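Reading time: 5 min

1/ OK, long promised thread about our towel folding project! A bunch of you asked what I do all term besides complain about lab snacks, so get comfortable.

2/ The class is a project course. You get put on a team, you get time on a two-armed station, and you pick one household chore and try to make it work by the end of the term. Our team is called Skondel (don't ask, it came from a typo in the sign-up form and it stuck).

3/ We picked towels. I thought we'd picked the easy one, ha.

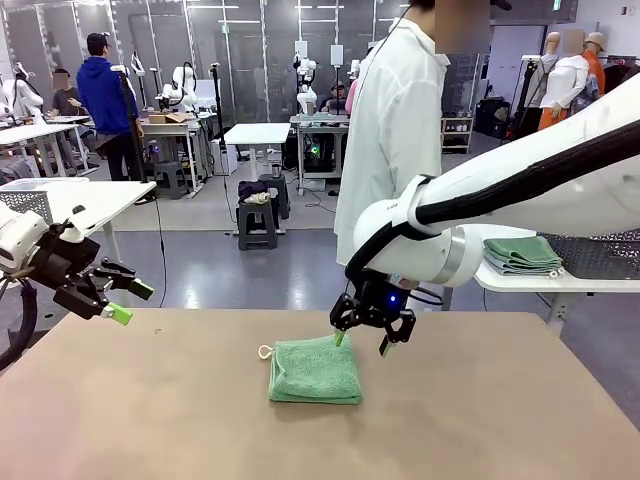
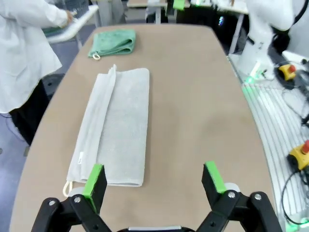 Green fingertips and folded towels, my whole life since February.

THE PART WHERE I EXPLAIN TOWELS

4/ A towel has no shape! A mug is a mug wherever you put it down. Drop the same towel twice and you've got two completely different problems, and the corner you need is probably underneath.

5/ So we split the chore into stages: find a corner, find the other corner, first fold, second fold, then what we call the tidy, where an arm presses on the stack and squares up the edges. Every stage gets its own score, so a run can be great at folding and still flunk the tidy.

6/ The tidy was my part. I begged for it because it sounded small. It ate three weeks.

7/ My problem was pressure. Press too lightly and the top layer springs back up, press too hard and the whole towel goes for a ride across the table with the finger. I have watched so many towels go for a ride.

8/ What finally helped was coming in slower and stopping a tiny bit higher than felt right. Terry cloth is squishy, so "touching" is more of a range than a spot. I'd been aiming for a number and I needed to aim for a zone. I wrote that on my hand so I wouldn't forget it on the bus home.

9/ Then the loops. Oh my gosh, the hanging loops. Our corner finder LOVED them. It saw a little white thing sticking out past the edge and decided yes, corner, grab that. You can't fold a towel by its loop. You can sort of swing it.

10/ Fix for that was boring: more demos with the loop in different places, and one of us going through and marking the loops by hand. We got to 2261 labeled pictures. My wrist still clicks.

DEMOS, AKA WHERE THE TIME GOES

11/ People ask if you just write code all day. Nope! Most of our hours went to driving the arms ourselves and recording good folds. Our target was 50 clean demos per fold style and we threw out a lot more than we kept.

12/ Reasons I threw out my own demos: I sneezed. I folded it inside out. I did a really beautiful fold and then knocked it with the other arm on the way home. I forgot to hit record (twice in one morning, and I was the one who'd made the checklist).

13/ We named the arms too, obviously. Left is Gerier, right is Osei. Osei is the fussy one and does most of the pressing. Gerier mostly holds stuff down and gets in the way. I know they run the same software, I don't care, they have personalities.

14/ Color gave us trouble we didn't plan for. We'd done nearly all our early demos with green towels and felt very clever, and then the first gray one came along and the corner finder got shy. Against a tan table a pale gray edge is just harder to pick out. So back we went and recorded more gray.

15/ Size is its own headache. With a little towel you can practically do the whole thing from one side. A long one needs the arms to take turns, and if they're even a bit out of step you get a diagonal sort of burrito.

DEMO DAY

16/ At the end every team runs in front of the whole class. The other team on our row is Daltelell and they're good, like annoyingly good. They're doing socks. Pairing AND rolling. I've decided to be happy for them.

17/ Scoring is out of 100. In our last practice round we got 95 on a short green towel and then 28 on a long gray one, back to back, nothing changed in the code between them. I went and sat on the floor for a minute.

18/ The 28 was mostly the second fold. It grabbed one layer where it should've grabbed two, and everything after that was doomed. Worst part is the tidy ran perfectly. Lovely neat edges on a total mess!

19/ So that's this week: teaching it to check it has both layers before it lifts. Plan A is a small test tug, then look again through the wrist camera. Plan B is the same thing with more yelling.

A FEW ANSWERS BEFORE YOU ASK

20/ "Do I need to know how to code to take this class?" Some, yeah. I came in with one intro course and a lot of stubbornness. Being patient with cables will get you further than you'd think.

21/ "Is it faster than folding it yourself?" No. Oh no. I can do a whole laundry basket while it considers a washcloth.

22/ "Do you fold your own towels better now?" I fold them in stages and I press the edges down at the end. My roommate has noticed.

23/ Going back in at 4 pm to try the tug thing. If it works I'll add the score under this post.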